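Tower case

A tower case is an upright enclosure for the parts of a desktop computer. Most have a removable side panel and are laid flat for service, with the open side up. 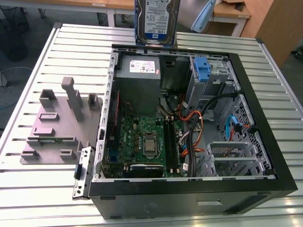 The power supply traditionally sits in an upper rear corner, above the expansion slots. Drives go at the front – optical drives in the wider upper bays, 3.5-inch hard disks in a cage below. The Trevisden refurbishing workshop, which handles almost 2,000 towers a year, removes the drives before any other part.

Memory is fitted in slots beside the processor socket. Boards for home use commonly have two or four. A board stripped for testing may have all four slots empty while the processor stays in its socket, its metal heat spreader exposed.

See also: Drive bay; Expansion slot
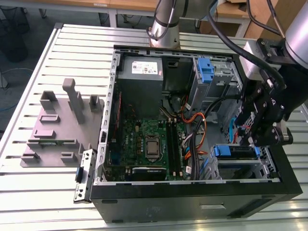 Latches differ between makers. Many cases use colored plastic for the parts meant to be moved by hand, such as a blue release latch on the optical drive cage and blue tabs on the hard drive carrier. Older designs used screws.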